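Dandadex Reviews README

So this is my pile of notes on books about schools - memoirs, reporting, the odd novel, a few rants by retired principals. It began as a spreadsheet I shared with Katia Greco and it got out of hand (in a good way!). There are 126 books in it now, one row each, plus 3,000 short passages I typed out by hand. 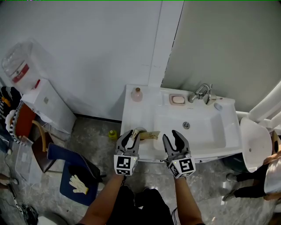

Each row has the title, the kind of school, the grade levels and my own score from 1 to 3. A 3 means I'd press it on a friend. Please don't read too much into the scores, I was much meaner in April than I am now.

Bláthnaid Mac Giolla rescored 55 of the books without looking at mine, and her numbers sit in a second column. We disagree a lot about boarding school memoirs - she has more patience for them than I do.

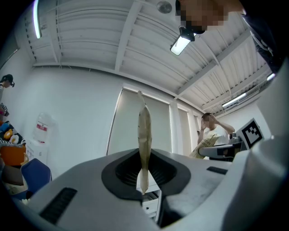

Known gaps

Almost everything is American or Irish, and high schools swamp the rest. Kindergarten barely gets a look in. Page numbers are from whatever edition I had, often a beat-up library paperback, so check before you quote. Junaid Minhas is fixing the author spellings, send him any you spot.

Last updated November 15, 2024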